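Wood-look serving tray: is it real wood, and can I put hot mugs on it?

Home & Kitchen > Tableware and trays
Posted Monday, August 23, 2021

ruawai_kitchen

I bought a tray from a discount home store in Gidthorpe back in February. The shelf tag said "wood serving tray" and nothing else. No maker, no care card, no sticker on the underside. The color is a light orange-brown and the grain runs on a diagonal, with a raised rim and rounded corners. It looks nice enough from across the room.

My problem is that I don't believe the tag. The grain is awfully fine and even, and the rim is a little darker than the flat part, as if the two were made separately or printed separately. My sister-in-law says it's obviously wood and I should oil it. The guy at the store said "it's all wood, ma'am" without looking up, and that didn't help his case.
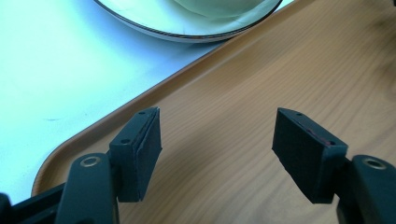

I want to use it for coffee on the table in the den, so hot mugs, sometimes a teapot, and it will get wiped down every day. I don't want to oil a piece of plastic and I don't want to soak a piece of wood. How do I tell which one I've got without wrecking it? And is there any point in paying for the "tray restorer" stuff they sell, or is that just furniture polish in a smaller bottle?

pelport_pete

Looks like wood to me. Oil it twice a year and keep it out of the dishwasher. I've had mine forever.

gidthorpe_finisher

I wouldn't oil anything yet. You can't settle this from a photo of the top, and I'm suspicious of anyone who says they can. A printed surface can look very convincing these days, and real veneer can look fake. The darker rim doesn't prove much either. Plenty of real wood trays have a rim from another piece, and plenty of molded ones have shading there too.

Turn it over and look at the edges. On solid wood, a streak on the top should carry on over the edge in some form, and you should find end grain somewhere. If the pattern stops dead at a seam, you have a thin layer over something else. Then take a magnifying glass to the top. Printed grain often breaks up into tiny dots. Look also for a repeat, the same little streak showing up again a few inches over.

If you're still stuck, put one drop of plain water on the underside in a spot you don't care about and leave it for a few minutes. Bare wood goes darker. If the drop just sits there, the surface is sealed or plastic, and in both cases oil will do nothing except stay on top and get sticky. People love to say oil never hurts. It does if it can't soak in, and then you spend an afternoon getting it off with dish soap.

As for heat, use a coaster or a folded cloth whatever the tray turns out to be. Fresh coffee can be close to 200 degrees, and I've seen white rings on varnish and soft patches on cheap coatings from a lot less. A teapot is worse than a mug because it sits longer.

Skip the restorer. I bought a bottle of the Adent one once, used it on half of an old tray, and couldn't pick out the treated half a week later. Damp cloth, a little soap, dry it right away.

ruawai_kitchen

Thanks. Looked underneath and the streaks stop at a line just under the rim, and with my reading glasses plus the magnifier I think I see dots - though by then I was seeing dots everywhere. The water drop sat there for ten minutes and left no mark. I'm leaning toward "not wood" and I've put the oil back in the cupboard. My sister-in-law is not convinced.

den_and_porch

Does it matter that much? If it's sealed you treat it the same either way. I'd worry more about whether it slides around. Those smooth ones can be slippery with full cups, so I put a piece of rubber shelf liner in mine, cut a bit smaller than the flat part. The package said it would stay put on any surface. It does not when it's wet.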